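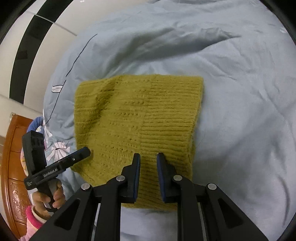

One respondent in the Zikent group remarked that she stopped wearing a sweater long before it wore out, usually once the ribbing had lost its stretch. Comments of this kind came up often in the 479 diaries.

Figure 2. A folded knit with a ribbed band and eyelets.

4.2 Reasons for disuse

Of the knitwear items logged, 46 percent had not been worn in the 14 weeks before the survey. Poor fit was the most common reason - ahead of pilling and holes. Some owners kept unworn pieces for up to 40 months. Storage space had little effect on this, in line with Şimşekoğlu.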